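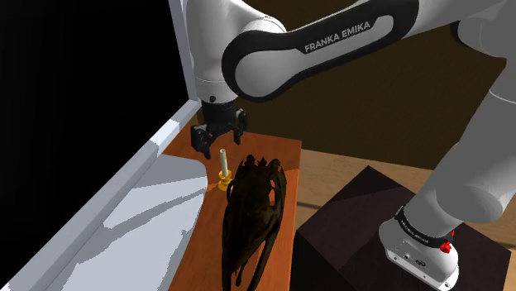 Franka-Arm über dem Holztisch, Kerze im goldgelben Halter, Greifer offen (Simulation)

Lohnt sich das Cirnero-Szenenpaket für Greifversuche? Oder lieber gleich Flulska?

Frage
gestellt im August, 344 Aufrufe

Hallo zusammen,

ich bastle seit dem Frühjahr an einer kleinen Greif-Simulation und bin es langsam leid, jeden Tisch und jeden Gegenstand selbst zusammenzusuchen. Jetzt habe ich mir die Testversion vom Cirnero-Szenenpaket geholt, Bild von meinem Aufbau hängt oben dran. Der Arm ist der Franka, den habe ich auch vorher schon benutzt, Tisch und Gegenstände kommen aus dem Paket.

Optisch gefällt mir das richtig gut, vor allem der Kerzenhalter mit den hellen und dunklen Stellen auf der Oberfläche. Aufgabe soll sein: Kerze samt Halter greifen und ein Stück zur Seite stellen, ohne das dunkle schädelartige Ding direkt daneben anzurempeln. Und da hakt es. Beim Schließen zittert der Halter, manchmal kippt er weg, und zweimal ist mir der Greifer an etwas hängen geblieben, wo gar nichts war. Also zwischen den gebogenen Stangen von dem Schädel, da müsste man doch durchkommen?

Die Vollversion kostet 400 Euro, und das ist für mich als Hobbymensch schon eine Hausnummer. Ein Bekannter schwört auf Flulska, das hat aber wohl deutlich weniger Objekte. Meine Fragen also:

Liegt das Gezitter am Paket oder an mir?
Sind die Kollisionsmodelle in der Vollversion besser als in der Testversion?
Hat jemand beide und kann vergleichen?

Danke schon mal!

Antwort 1 (vom Fragesteller als hilfreich markiert)

Ich habe die Vollversion von Cirnero seit gut einem Jahr und davor lange mit Flulska gearbeitet, also mal der Reihe nach.

Das Hängenbleiben kenne ich. Cirnero liefert für fast alle Objekte zwei Netze mit, ein schönes zum Anschauen und ein grobes für die Physik. Das grobe ist bei vielen Sachen einfach eine konvexe Hülle. Bei einer Kerze ist das völlig egal, bei deinem Schädel mit den ganzen Durchbrüchen ist es Mist — die Lücken siehst du zwar, für den Simulator sind sie aber zu. Blende dir mal die Kollisionsgeometrie ein, dann hast du vermutlich sofort einen dicken Klumpen neben der Kerze stehen. So nah wie der Fuß vom Halter da dran ist, kann es gut sein, dass sich die beiden Hüllen schon überlappen, bevor der Greifer überhaupt unten ist. Das würde auch das Zittern erklären.

Was bei mir geholfen hat: Objekt in Einzelteile zerlegen lassen (konvexe Zerlegung, macht fast jedes Werkzeug inzwischen). Ich bin bei so einem sperrigen Teil mal bei 23 Stücken gelandet, das lief immer noch flott. Dann den Halter probeweise ein paar Zentimeter wegrücken und schauen, ob er ruhig steht. Steht er ruhig, war es die Überlappung. Zittert er weiter, würde ich mir Masse und Schwerpunkt ansehen. Kerze und Halter sind in der Testversion meines Wissens ein einziger Körper, und der Schwerpunkt saß bei mir viel zu weit oben.

Zur Vollversion: Die Kollisionsmodelle sind dieselben! Du bekommst mehr Objekte, mehr Tische und die Quelldateien, aber die groben Hüllen bleiben grob. Das hat mich beim Kauf ziemlich geärgert, weil es auf der Produktseite nirgends steht. Der Support war nett und hat mir die Zerlegung für ein paar Teile nachgereicht, hat halt gedauert.

Flulska ist das genaue Gegenteil. Wenig Auswahl, alles sieht ein bisschen nach Bauklotz aus, dafür stimmt die Physik von Anfang an. Für reine Greifversuche ohne Kamerabilder würde ich heute Flulska nehmen. Wenn du mit gerenderten Bildern trainieren willst, dann Cirnero und ein Wochenende Nacharbeit einplanen. Ich habe es nicht bereut, hätte aber auf den Rabatt warten sollen, den gab es kurz danach.

Antwort 2

400 Euro für Deko-Objekte, nee danke. Nimm Würfel und Zylinder, damit lernt der Arm das Greifen genauso. Hab ich jahrelang so gemacht.

Antwort 3

Kann zu Flulska nichts sagen, aber schau dir auch mal Bridov an, die haben eine Monatslizenz. Man zahlt nur, solange man es braucht, und kann die Objekte danach in eigenen Szenen behalten (bei mir war das jedenfalls so, lies lieber nochmal die Bedingungen). Auswahl an Haushaltskram ist ordentlich, Kerzenständer sind auch dabei, Schädel habe ich keine gesehen.

Und noch was zum Wegkippen: Wo greifst du denn? Falls du oben an der Kerze zupackst, würde ich es weiter unten am Halter versuchen, an der schmalen Stelle in der Mitte. Der Greifer hängt auf deinem Bild ja noch ein Stück drüber, da ist also Luft zum Umplanen. Bei mir war außerdem die Reibung an den Fingern auf einem Standardwert, mit dem alles rausgeflutscht ist wie Seife. Hochsetzen, nochmal probieren.

Kommentar des Fragestellers zu Antwort 1

Klumpen gefunden!! Hülle vom Schädel geht glatt bis in den Fuß vom Halter rein. Zerlegung läuft gerade. Die Sache mit dem Schwerpunkt schaue ich mir heute Abend an, und mit dem Kaufen warte ich erstmal.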